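Housekeeping and Laundry Assistant (part-time)
Skarkstead Guest House, Flurkville

Hours: part-time, mornings, including alternate weekends
Contract: permanent, after a trial period
Reports to: Meifang Cai, Head Housekeeper
Start date: as soon as the right person is free

About the job

Skarkstead is a guest house with 33 bedrooms on the edge of Flurkville, a short walk from the bus stop on Poduval Road. We are open all year. Most of our guests are walkers and people visiting family, and in the summer we also take coach parties.

We do our own laundry on site. Sheets and tablecloths go out to a contractor, but all towels, bath mats and kitchen cloths are washed, dried, checked and folded here. The person we take on will split the week between the laundry and the bedrooms, with more laundry in the busy months.
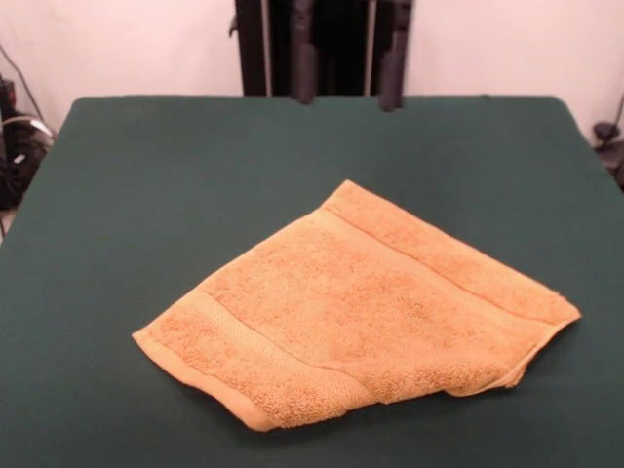 The work is physical. You will be on your feet for most of the shift, and you will need to push a loaded trolley and use the stairs, as there is no lift in the older part of the building. Full training is given, so you do not need to have worked in a hotel before.

What you will do

Strip and make beds, clean bathrooms and vacuum bedrooms to our checklist.

Sort used towels by colour and load the machines.

Check clean towels for stains, pulled threads and worn edges, and put aside any that can't go back into the rooms.

Fold towels to the house pattern and stack them by size.

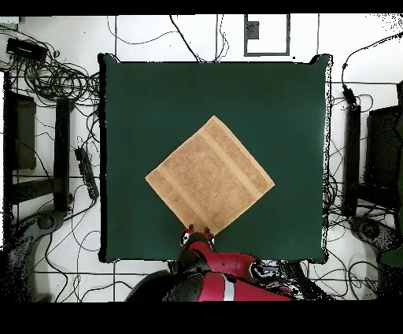 Keep the linen cupboards on each floor tidy and tell Meifang when stock is low.

Report broken fittings, lost property and anything that looks unsafe.

Cover the breakfast room now and then when we are short – this is not often, and you will be asked beforehand.

What we are looking for

Someone who turns up on time and works steadily without being watched. You should be able to read a room list and write a short note in English. A good eye for detail helps, as does being able to get on with a small team. Experience of cleaning, care work or laundry is useful but not required.

You must be 18 or over and have the right to work in the UK.

What we offer

Paid breaks and a hot lunch on shift
Uniform supplied and washed
Free parking behind the building
Rotas given out two weeks ahead
Holiday pay in line with your hours

Shifts start at eight. Each laundry shift has a 60 minute lunch break. The hourly rate depends on experience and will be confirmed before interview.

How to apply

Send a CV or a letter to Mei-kuen Chuang, Office Manager, Skarkstead Guest House, 49 Poduval Road, Flurkville. You can also hand it in at reception. Please say which mornings you can work and give the name of one person we can ask for a reference – a former employer or a teacher is fine.

We will see people as applications come in. Interviews last half an hour and include a walk round the laundry and one of the bedrooms. If you need any changes made so that you can attend, tell Mei-kuen when you apply.

Advert posted 8 April 2025. No agencies, please.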